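Kabelendverschluss reinigen und neu fetten – Kurzanleitung

Gilt für Steckendverschlüsse an Prüfgeräten der Reihe Trurel, mit Gummikonus. Für die älteren Plurley-Stecker mit Ölfüllung bitte NICHT so vorgehen, da gibt's ein eigenes Blatt.

Vorher: Anlage aus, gegen Wiedereinschalten sichern, entladen, erden. Erdungsstange dranlassen. Nach dem Abschalten mindestens 3 Minuten warten, erst dann den Überwurf anfassen.

Was man braucht
Fusselfreie Tücher (keine Werkstattlappen!)
Isopropanol, wasserfrei
Silikonfett, Tube 100 g reicht ewig
Nitrilhandschuhe
Hakenschlüssel

Ablauf
Überwurfmutter lösen, Stecker gerade rausziehen. Nicht verkanten, nicht am Kabel zerren. Klemmt er, leicht drehen und nochmal.
Altes Fett komplett runter. Immer vom Kontakt weg in Richtung Kabel wischen, sonst zieht man Metallabrieb über den Konus. Tuch nach jedem Zug wenden.
Mit Isopropanol nachwischen, ablüften lassen. Buchse genauso – da vergisst man gern den Grund.
Konus gegen das Licht halten. Schwarze, verästelte Spuren = Kriechweg. Dann tauschen, nicht polieren.
Neues Fett dünn auftragen, blasenfrei. Am vorderen Rand etwas mehr, die Luft muss beim Stecken nach hinten raus.
Stecken, Überwurf handfest, dann mit dem Hakenschlüssel 2 Rasten weiter.

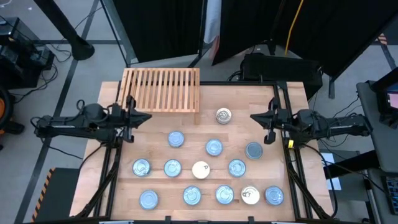
Weketport Werkstattblätter, Ausgabe 3

Danach hochfahren, aber in Stufen. Zwischen den Stufen kurz stehen lassen und auf den Leckstrom schauen. Steigt der an, ohne das die Spannung steigt: sofort runter, Stecker wieder auf. Meistens ist dann Luft drin.

Nach fast 200 Betriebsstunden Überwurf nachziehen, das Fett setzt sich. Intervall ins Geräteheft eintragen, mit Kürzel.

Ersatzkonen und Fett über Ebrahimi, Bestellnummer steht auf dem Typenschild unterm Deckel. Lieferzeit zur Zeit etwas länger, also nicht erst bestelen wenn's knistert.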